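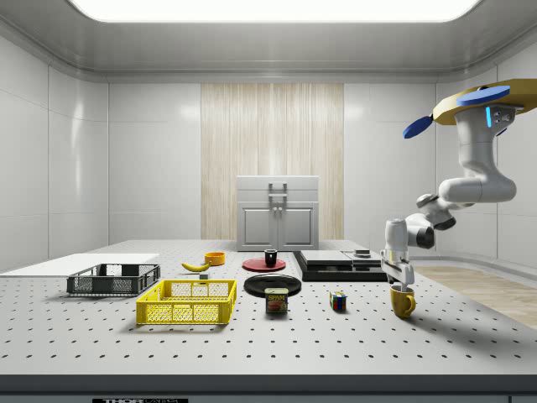 Slide 2 — What the club took on

Hi, I'm Yolanda, from the Voverley robotics club! Our task sounded tiny: pick up a yellow mug in simulation. Shafiq wrote the first grasp script in August and we ran it 127 times (pause, let them groan).

Say thanks to Ye-seo for the scoring code.

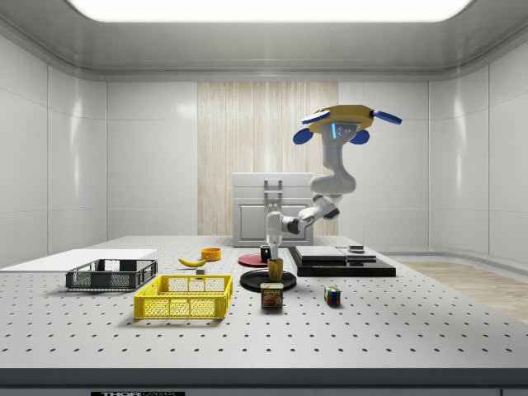
Next came the plate task — mug onto the black plate, upright, arm clear. I love this one! New members can try 1000 starts before dinner.

Contact: Josué Toledo, Voverley Robotics Club | Back to top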